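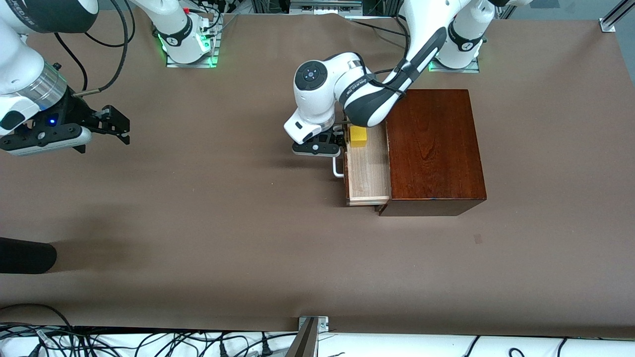
4 Setting up the drawer task in Ekus

4.1 Before you start

This section explains how to prepare the perception and planning modules for the drawer task. It takes you from an empty task file to a first slow run. Read section 3 first if the two arms are not yet registered in the same table frame.

You need:
Ekus with the Tanner planner enabled
a saved hand-eye calibration for each wrist camera
a fixed view that covers the full working area
the cabinet and one small block

Caution: Keep the emergency stop within reach during all steps in 4.3 and 4.4. The planner does not know about cables or about your hands.

4.2 Create the task file

1. Open the Tasks panel and choose New, then Two-arm, then Articulated object.
2. Type a name for the task. Do not use spaces. The name becomes a folder name, and the log tool will refuse it otherwise.
3. Under Active arm, select Left. Under Idle arm, select Right and set its behavior to Hold.
4. Move the right arm by hand guiding to a place outside the drawer path, and press Store hold pose.
5. Press Check. The planner tests the hold pose against the full sweep of the left arm. If the line turns red, move the right arm further out and store the pose again.

Note: Left and Right are always the robot's own left and right. In a fixed view that looks toward the robot, the left arm is on the right side of the picture. Most wrong settings we receive in support come from this point.

4.3 Teach the cabinet model

1. In the Model tab, choose Box with drawer.
2. Enter the outer size of the cabinet and the travel of the drawer in millimeters. Measure the travel yourself. If you enter 200 and the drawer stops earlier, the arm will keep pulling until the force limit is reached.
3. Draw the pull direction on the fixed view, from the cabinet toward the handle.
4. Press Fit. Wait until the fit score is shown.
5. Switch to the wrist camera and press Refine.
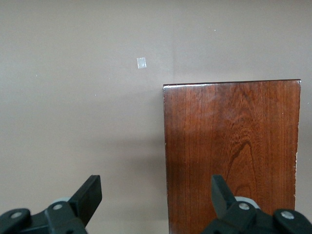

Refine compares the edges of your model with the edges it finds in the wrist view, so it needs straight borders with a clear change of brightness. The left side of the reddish-brown block against the gray-beige wall is a good edge for this. The surface inside that edge is less good: the grain makes dark loops, and the varnish gives a hazy reflection in the upper half. Set Texture filter to High for wood like this, or Refine may lock on the grain. The black fingers also enter the view from below — turn on Gripper mask, so that their edges are not used.

Note: Small marks on the wall, such as a piece of tape, can stay. Features shorter than 29 pixels are dropped before the fit.

4.4 First slow run

1. Set Speed to 8 percent.
2. Set the force limit for pulling. Start low and raise it in small steps.
3. Press Plan only and look at the preview from two sides.
4. Press Run and keep your hand at the stop.
5. After the run, open the log and compare the planned and measured drawer position.

If the log shows code 548, the gripper closed but did not feel the handle. Repeat Refine and then plan again. Do not correct this by a larger closing force.

Caution: After a stop, the planner keeps the last drawer state in memory. Press Reset state before the next run, also when the drawer did not move.

Section revised 2025-08-29 by Rahel Ruchti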